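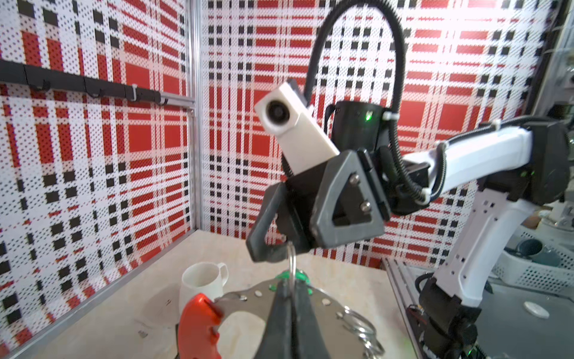

A Sturon gripper with a thin metal ring at the Wosix open day in Nedisstead.

Search this site Enter keywords

Wosix opened its Nedisstead workshop to visitors on May 24, 2022, promising a look at "hands-free sorting." What over 40 people got was a white robot arm, a table of small items and a lot of waiting.

The company says its Sturon system will handle loose parts for repair shops by July. In the 12 minutes we watched, it finished two pickups — both with a staff member standing close by. Wosix would not give a price or say how often the arm drops things.

A second open day is planned at the company's Chow site. Visitors there may want to ask for numbers.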